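Ticket 61 — Keys, tags and the things that live next to them
Product: Nondia key register (desk edition)
Site: Distine, front office
Status: Reopened, then closed, then reopened
Opened: 18/09/2025

Summary as first submitted: "Register says key is out. Key is in my hand."

Initial notes

The register had the green-tagged key signed out since May. The person reporting it was holding the green-tagged key. I asked them to try it in the supply cupboard, and the cupboard opened, so between the software and the cupboard I went with the cupboard.

Restarted the register. Still out. Signed the key in by hand, and the register thanked me and then listed it as out twice, which is a new trick. Cleared the duplicate, signed it in again, saved, closed, opened. Out.

At this point I asked for the whole lot to be brought over and checked as a set, tags against list, before anybody typed anything else. The set at this desk includes the keys and whatever else gets signed for there, meaning the white zippered case and the small medicine containers that share the drawer.
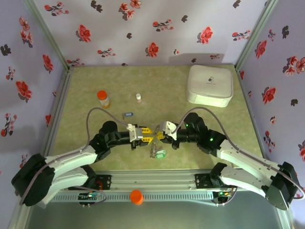
Does a key have to come off its ring before its tag can be changed?
The tag can stay on the ring while you change the label, but take the key off if you're moving it to another tag, or you'll end up with one ring and two opinions.

Findings, first pass

The list has a green entry and a blue entry. The green one is described as "cupboard, supply." The blue one is described as "cupboard, supply (other)." There is one supply cupboard. I tried the blue key in it as well and it wouldn't turn, so "other" is doing a great deal of work in that sentence.

Asked the office what the blue key is for. Three replies, all confident, all different. One was for a door that was bricked up before the lease was signed. I have set blue to "unassigned" and put a note in the description field, where it will be safe from readers.

The fault on green looks like a label problem. Whoever set up the list typed the tag color with a space after it, and the register treats "green" and "green " as two separate keys. You sign in one and the other stays out forever. Removed the space. Register accepted the change and put the space back.

Reported that to Nondia. They asked whether the keyboard was working.

Second pass, after the reply

Nondia's advice was to delete the entry and add it again with the tag physically renewed, so the old label can't be matched. Fine. The office had a supply of split rings from Bugti, bought for this purpose and stored in one box, where split rings go to get married. If you order the small ones, keep them on a card or a bit of wire. I lost most of a lunch break to separating them and would like it logged as labor.

Steps for anyone following along:
1. Sign everything in, even the things that say they are in.
2. Export the list. The export button is under "Appearance."
3. Delete the faulty entry. It will ask if you are sure 2 times.
4. Put the key on a fresh ring with a fresh tag.
5. Add the entry by typing it. Do not paste. Pasting is how we got here.

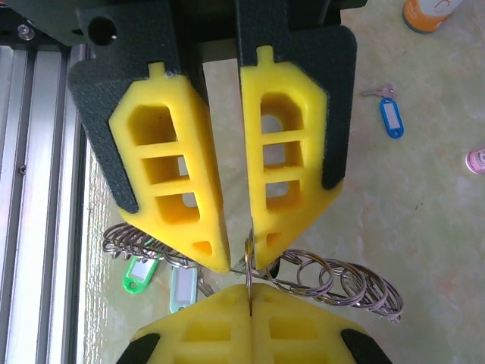

Split rings and key tags.

Result

Green signed in, signed out, signed in again. Stayed in overnight. Closed the ticket with some ceremony.

Reopened the next morning. The register now had green correct and the white zippered case marked as a key. It wants to know which door it opens. I changed the type to "other item," and it moved the case to the bottom of the list under a heading called Doors.

This seems to be a side effect of step 3. Deleting an entry shifts everything below it up a line, and the item types don't shift with it. So the case got green's old type, and the entry under the case got the case's. For the record, the amber bottle with the orange cap is now a "pouch."
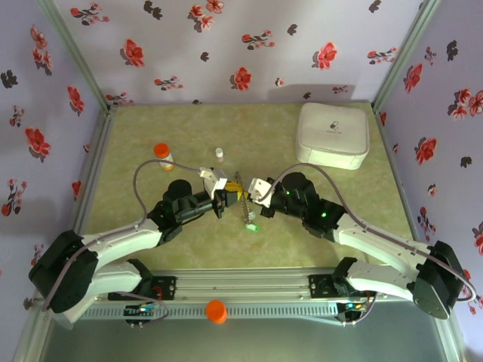 The fix is dull. Go down the list from the deleted line, open each entry, set the type again and save it before opening the next. Don't use "save all." It saves all of something, though I haven't found out what. On this site it took 47 minutes, including the part where I argued with the white vial entry, which refused to be anything except a spare key.

Clikent, who handle our backups, offered to restore the list from before the change. Declined with thanks, as that list has the space in it.

Still open
- Blue key, purpose unknown. Please stop suggesting the bricked-up door.
- Nondia have the export and a copy of these notes. Their reference is the same as their last reference.
- Version 6 is said to fix trailing spaces. Version 6 is also said to drop the color field, so tags would be told apart by "shade."

Leaving this on hold until the blue key is claimed or the register decides the case has a lock.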